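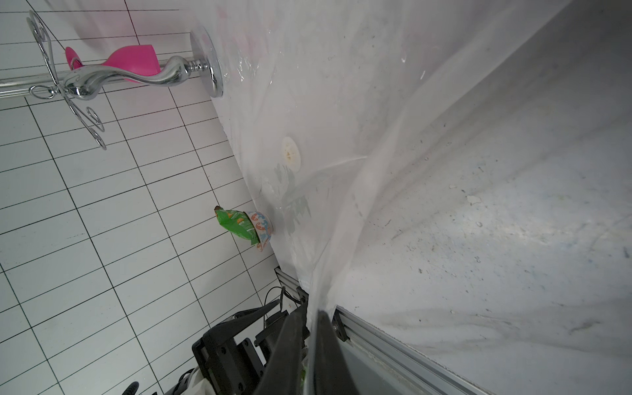

One reader wrote in to say that a bathroom takes ten minutes if you do it every day and a whole weekend if you don't, and would I please print that in big letters over the door of the community hall in Skerneo. I can't do the letters. I can tell you about the weekend, though, since I spent both days of it there!

Reading time: 3 minutes

Print this page | E-mail this page

The Skerneo hall is getting its washrooms and shower room cleaned up and partly redone this summer, and the first round of work wrapped up on Sunday evening. I went over to write a few lines for the newsletter and ended up with a sponge in my hand (I should have known when they told me to wear old shoes).

The shower room was the big job. It's the one with the white tile and the black grout, and that tile is staying put. There was talk last year of ripping it all out, but the quote from Prenent for new tile came in at $3792, and the hall had $2188 set aside for everything, paint and plumbing included. So it's a scrub and a repair, and I'm glad. I like that tile. It looks like a diner to me, in the best way.

The chrome is staying too. People kept asking me about the towel rail with the swan's-neck bracket, and yes, it stays right where it is, curly wire ornament and all. I know the scrolls are not everybody's taste. A couple of the regulars from the swim group think they're fussy and a pain to dust, and they are a pain to dust, I've tried it with an old toothbrush now. But they're pretty, and chrome like that comes up beautifully with a bit of vinegar and a dry cloth. Give it a real rub, though. If you just wipe it you get streaks.

The plastic is another story. When you put clear sheeting down in a bathroom it picks up everything: water drops, gray specks, smears of dirt, little white flecks you only spot once the light hits a fold. My advice is to roll it inward from the corners, slowly, and carry it straight outside. I shook one piece out over the sink first and had to clean the sink again, so learn from me there. The sheets can be rinsed and used over if they aren't torn, and Fikre, the hardware store on the corner, is taking the ripped ones for recycling until the end of the month.

Then there's the trash. I'll say this as nicely as I can, because I love a snack as much as the next person: please take your cups and wrappers out with you. A paper cup with a green wrapper stuffed in it is still trash, even if it's very neatly stuffed! There's a bin in the hallway now with a lid and a foot pedal, and a second one is coming for the shower room door.

Also on the list for the next round: new hooks on the back of the doors, a lower shelf for kids' things, and something done about the stain around the round white fitting. I tried baking soda on a yellow-brown ring like that at home and got maybe half of it off. If you have a trick that works, send it in. Grultodura is lending a steam cleaner for a day, and I have high hopes for the grout.

Money-wise, the first round used up $760, mostly on sealant, paint and a new faucet, and the bake sale put $400 back in the pot. (The lemon bars were gone before I got to the table. I'm still a little sore about it.) The painting is set for the fall, and the plan is to have everything open again in November.

The shower room stays closed on weekday mornings until then. The washroom by the front entrance is open as usual, and the key is on the hook by the notice board. Please put it back on the same hook, since it spent most of last week in my coat pocket.

Like these little updates? Sign up for our newsletter and get the next one in your inbox.

This site uses cookies to remember your settings. Accept | Read more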